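Care of Game Controllers, Keyboards and Consoles at Home
Household Advice, Platgate Residents' Service
Revised 2019-11-24

Gaming equipment is handled for many hours at a time and is seldom cleaned. The following guidance applies to consoles, controllers, headsets and desktop keyboards kept in living rooms and bedrooms. Equipment under warranty should not be opened by the owner.

Before cleaning, shut the console down fully and unplug it at the wall. Standby mode is not sufficient. Remove batteries from wireless controllers and set them aside on a dry surface.
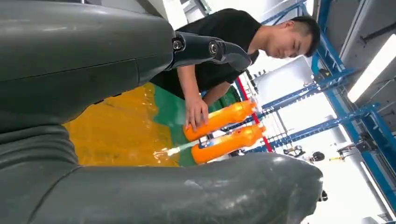

Controllers should be wiped with a soft cloth lightly dampened with water. Seams may be cleared with a wooden toothpick drawn along the groove, never pushed into it. Work at a table of comfortable height; a person leaning forward over a work surface, as the young man is doing, will tire quickly if the task is a long one, and a chair should be brought up before small screws are handled. Residents who own the Drurnico controller should note that its thumbstick caps lift off and may be washed separately.

Keyboards should be turned upside down and tapped gently over newspaper. Keycaps may be removed with a wire puller and soaked in warm water with 2 drops of dish soap. Photograph the layout first. Allow the caps to dry overnight. 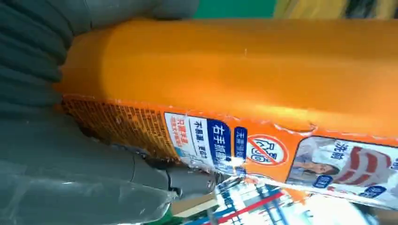

Spray cleaners must not be applied directly to any device. Apply a small amount to the cloth, well away from the equipment, and wring out any excess. Bleach and furniture polish are unsuitable for screens and rubber grips.

Console vents should be brushed every 3 months, or monthly in homes with pets. The Urkico stand raises a console enough to keep carpet fibers out of the lower vents; a plain shelf serves equally well if space is left behind the unit.

Game discs are wiped from the center outward. Cartridge contacts should be left alone unless the game fails to load.

Worn cables and swollen batteries are accepted at the Hegyi Street counter. The counter is closed in April.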